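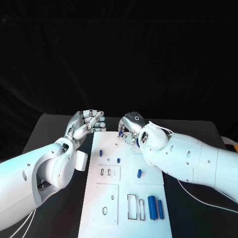 05/02/2021 -- peg board, Plerkuna layout

Went over the new white board again before signing it off. I still don't trust it. Kjærgaard says the blue parts come out the same size every time, and I measured 3 pegs from one bag that would not agree with each other. Small differences, but the holes are small too.

The drawn outlines bother me more. An outline tells you where a part goes and tells you nothing about which way up, or how far off you can be before it counts as a miss. We wrote "inside the line" in August and have argued about it ever since.

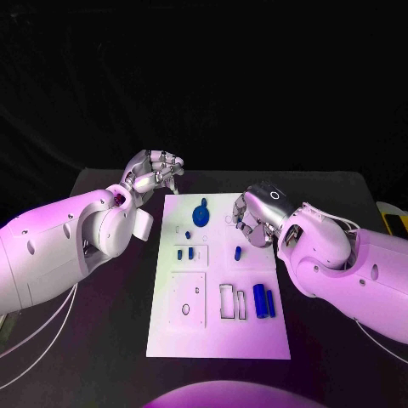 Thijs Verhoeven thinks I am fussing, and that a part with its base over the line by a hair should pass, as it did on the Sidton board.

Fine, but the Sidton board had thicker lines. Not the same test.

Also not sold on the raised plates. If one shifts, every slot on it shifts too. I'd want them screwed down -- tape is what we had last time and I peeled 90 cm of it off the bench. 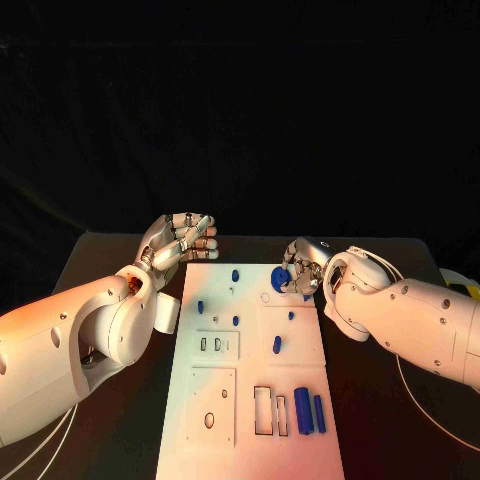
Board with blue parts, black curtain behind.

Jeanine Jansen wants the gear kept in the set. My complaint is that a gear with nothing to mesh with is just a disk with teeth, and scoring it as a gear flatters us.

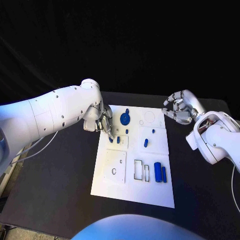
So for now it gets scored as a round part, same points as the pegs. Order 736 from Firine is still open, ask them for tighter pegs before paying.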